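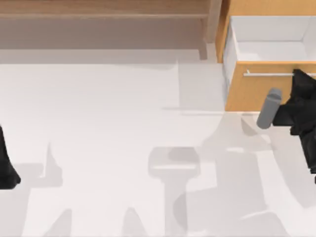

The robotics club at Trarndale meets in a computer lab, and for most of this year its robots have existed only on the monitors. The students are teaching a pair of simulated arms to work with household furniture, starting with a cabinet drawer. The club's faculty adviser, who also teaches two sections of physics, talked about the project on October 23, 2025, between classes.

"A drawer sounds like nothing," the adviser said. "You get the finger near the handle, you hook it, you pull straight. Then you try it and the arm pulls a little sideways and the whole thing jams."

The project is called Kereama. It started in June, when a few students asked if they could keep working over the summer without access to the shop. The simulator, a package the club calls Flinska, runs on the lab computers and on some of the students' laptops. Each student drives the arms by hand through a set of tries, and the recorded tries are used to train a program that attempts the task alone.

The club has 1535 recordings so far. The goal had been 1000.

"We passed it and kept going, mostly because the early ones were bad," the adviser said. "People were learning the controls. We still have them, but we don't train on all of them."

One student, a junior who built the room the arms work in, said the furniture took longer than expected. The cabinet has a bar handle and a drawer that slides. The shelf unit next to it does nothing in this task, but the student wanted it there.

"If the cabinet is alone on a white floor, the program learns a cabinet alone on a white floor," the student said. "I'd like to put more stuff in. The shadows were a fight too -- I changed the lights and the program got worse for a week."

Another member handles the testing. Every new version of the program gets 30 attempts, and the results go on a sheet taped to the lab door. The latest version opened the drawer in all but 6 of them.

"Most of the misses are the finger sliding off the handle," that student said. "It comes in too low. A person would feel that and fix it."

The club plans to enter the work in the Terard student challenge, which accepts simulated projects in a separate division. Entries need a written report, and the report is behind schedule. The adviser said the next task will be putting an object in the drawer and closing it.

"They want to skip ahead to the kitchen," the adviser said. "I told them to finish the drawer first."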